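Gristlow Leather Care Kit review: four months with a black couch

Posted 4/13/22 in Home Stuff

OK so I've been promising this one since before the holidays and a few of you have been very patient with me (hi Maricruz!). I bought the Gristlow kit with my own money, $32 plus shipping, and I've now used it long enough to have real opinions.

What you get: a bottle of cleaner, a bottle of conditioner, two cloths, a little horsehair brush and a foam applicator that looks like a dish sponge. There's also a folded instruction sheet in tiny gray print. I read it with my phone flashlight on. The box says it's good for furniture, bags, boots and car seats, and I've tried it on all of those except boots.

The cleaner first. I love the cleaner! It comes out as a foam, you brush it around in small circles, wait a minute, wipe. The first time I did the spots where everybody's heads rest and the cloth came up a color I'd rather not talk about. It doesn't smell like much, maybe a bit like bar soap, and it was gone by dinner. My old cleaner was the Adex spray, and that one always left streaks I had to go back over (plus the nozzle clogged every single time). No streaks with this one so far.

The conditioner I'm less sure about. It's thick, closer to hand cream than lotion, and it's very easy to put on too much. I put on way too much. For two days my jeans squeaked every time I sat down, and my brother-in-law Rutilio wouldn't sit on the couch at all in his good pants. Second round I used a blob the size of a quarter per cushion and buffed it with a dry T-shirt, and that was the right amount. I wish the sheet said so. What the sheet says is "apply generously," and please don't.

The brush is lovely and I'd buy it on its own. The foam applicator started crumbling on the third use, so now I just use an old sock.

The seams are where you need to slow down. Conditioner collects in the stitching and dries into a pale little line, and on black that shows from across the room. I go over every seam with the corner of a dry cloth, then the brush, then I check it with a lamp held low from the side.
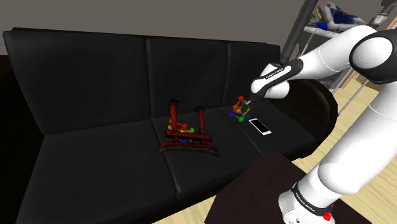

How long does it last? The sheet says every six months. I'd say every three if you have kids or a sunny window, and I have both. The conditioner bottle is going to run out well before the cleaner does, and you can buy it separately for $14, which seems fair to me.

A couple of people asked about "leather-look" stuff. Yatziri tried my cleaner on her faux leather dining chairs and it worked great, but skip the conditioner there, it just sat on top and got sticky. If you don't know what your couch is made of, test a spot underneath and leave it overnight.

I also looked at the Celbridge kit, which has nicer packaging and costs a good bit more, and a friend let me try her Wuyts balm on my purse. The balm gave a deeper shine but it took forever to rub in and the smell of wax hung around all week. For a purse, sure. For a whole couch, no thank you, my arm hurts just thinking about it.

So, four stars from me. One off for that sad applicator and the instructions. I've already ordered a second bottle of conditioner and I'm doing the car seats again this weekend, so ask me in August how those held up in the heat.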